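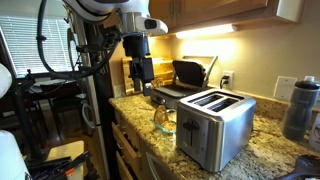
Visit notes, Pendeo lab, 1 July 2019

Went in expecting to be sold something, and I was, a bit. Erlinda Navarro's group claims their arm learns a kitchen job from 39 demonstrations, where the older method, Ninden, needed 1239. The job is bread into toaster. I asked what counts as a success. Bread in the slot, lever untouched. Okay.

Rommel Estrella ran five trials for us and three worked. One slice jammed crooked on the rim, and on another try the fingers closed on air and the arm carried on as if it had bread. He said mornings are better because of the light from the window. I'd want that in the paper.

My bigger gripe is that all the demonstrations were recorded at that same counter, with that same toaster. Erlinda says a second kitchen is planned for January. I asked for the failure logs and haven't got them yet.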